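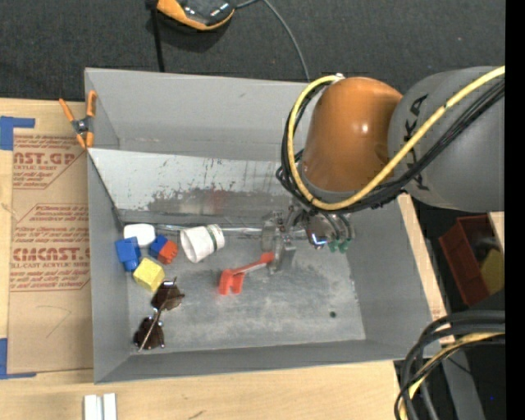

A robot arm lowers its gripper into a grey bin on a wooden tabletop.

Friday, October 9, 2026
By the film desk

Slow film about a ferry crossing, three hours and a bit, no music, hardly any talking. And it's going wider. Verkar, the small distributor that picked up Cestemer after its festival run, has confirmed the film will go into 32 cinemas from next weekend, after an opening in Skestine that went a good deal better than the company had planned for.

The opening run sold 2,258 tickets. All at one venue, the Juhász, the old two-screen house behind the bus station. Not big money by multiplex standards. For a subtitled film with no known faces and a running time that only allows two shows a day, it is a lot, and Verkar says it's the best single-site figure it has had for anything in its catalogue.

Half of those tickets, 1,129, went to people who booked through the cinema's membership scheme. The other half were walk-ups and ordinary online sales. The cinema had expected the members to make up nearly all of it, and had put the film in the smaller screen to begin with. It was moved to the main screen on the second day.

The main screen at the Juhász holds over 700, counting the balcony, which had been shut for most of the year while the seats were being re-covered. Opened again for this. Some of the seats up there still have no numbers on, and the cinema has asked people with balcony tickets to sit where they like until the new plates come.

Cestemer follows one crossing of a car ferry, in winter, from loading to docking. There is a story of sorts - a couple who have fallen out, a lorry driver with a sick dog in the cab, a boy travelling by himself - but the film isn't in any hurry to get to it. The first twenty minutes are mostly vehicles going up a ramp. Reviews after the festival screenings were mixed, and the unkind ones were fairly unkind. One trade notice said the film would struggle to find a paying audience anywhere. Verkar has since put that line on the poster.

What has changed is the kind of audience these films now get. Long, quiet pictures, sold on the length and the quiet. Two years ago a cinema would hide the running time in small print at the bottom of the listing. Now it goes at the top. Verkar's trailer for Cestemer is a single shot of the sea with the running time written across it, and nothing else, and cinemas that have booked the film are being asked to run it at full length, which is two minutes, without cutting.

The company has brought out four films along these lines since it started. The first, a documentary about a salt works, lasted a week. The second did better, in part thanks to a run of Sunday morning shows with coffee and a bun in the price. The third was pulled from most places after a dispute over the subtitles, which were out of step with the speech for the whole of the last reel and had to be redone. Cestemer is the fourth and the only one to have been booked by cinemas who hadn't taken anything from Verkar before.

Of the new bookings, most are independents and council-run arts centres. A handful are chain sites trying the film on one weekday evening only, to see. Several have asked for an interval. The makers were against it at first and the print sent to festivals didn't have one, but a break of fifteen minutes has now been agreed, at a fixed point just after the lights go down on the car deck. Cinemas can have it or not. They can't move it. The Juhász ran the film both ways and says the shows with an interval sold more at the bar, as you'd expect, and lost fewer people before the end.

Walkouts, yes. There were some. The cinema hasn't given a figure and says it didn't keep one. It did offer anyone who left in the first half hour a ticket to something else, and says the offer was taken up less than it thought it would be.

Ticket prices are another matter. Because the film fills the slot of two ordinary ones, some venues want to charge extra. Verkar's terms don't forbid it but the company says it would rather they didn't. In Skestine the price was the same as for any other film, with the usual reduction before five o'clock. At least two of the arts centres on the new list are adding a small suppliment for the evening show, to cover staff going home late, and have said so on their websites. There has been grumbling online about that, most of it from people who live nowhere near either of them.

Late buses are a sore point too. The evening show at the Juhász came out after the last bus to the eastern side of town, every night of the run. The cinema has moved the start forward by half an hour for the second run, which begins on Thursday, and says that should be enough, unless the adverts overrun. Ther will be fewer adverts.

The second run is shorter. Six days, main screen, balcony open. The Sunday afternoon show has been set aside for people who want the lights left up a little and don't mind others coming and going. The Tuesday show will have captions for the sounds as well as the speech. That took some doing with this film, as most of what you hear is engine, wind and gulls, and the captions had to be written from scratch. Verkar says the captioned version will be sent to any cinema that asks for it at no extra cost. So far three have.

No date yet for home release. Verkar says it's in no rush and that the film should be seen in a room with other people in it - a line small distributors all use, though in this case there is a clause in the contracts to back it up. Nothing on streaming before February at the earliest. A disc is planned with the salt works documentary thrown in as an extra, for those who missed it, which was nearly everyone.

There's talk of a follow-up as well. Same ferry, summer, going the other way. The makers have shot some of it, or have shot tests for it, depending on which of the festival notes you go by, and Verkar has first refusal. No money is in place. The ferry itself is due to be taken out of service at some point next year and replaced by a newer boat, so if it is to be done on the same vessel it will need to be done soon. The ferry company let the first film be made on ordinary sailings, with real passengers in the background, and put notices up on the stairs asking people not to wave. A few did anyway. They're in the film.

Not everybody in the trade is convinced. One view going round is that the Skestine result says more about the Juhász than about Cestemer: loyal members, a town with not much else on that week, a reopened balcony people wanted to have a look at. The first few days of the wider release should give a better idea. Wet weather would help. So would the school holidays being over, as the chains will have spare screens again in the early evening and be less quick to drop something after one poor night.

Verkar says it will publish figures for all sites after the first full week, including the bad ones.

Bookings for the second run at the Juhász open on Monday at ten, members from nine. Box office is open from noon as usual, cash or card. The balcony is stairs only, there is no lift, and wheelchair spaces are on the ground floor near the left-hand doors. Two of them were double booked on the last Saturday of the first run. The cinema has apologised and is holding seats back for the people affected, who should ring and not use the website.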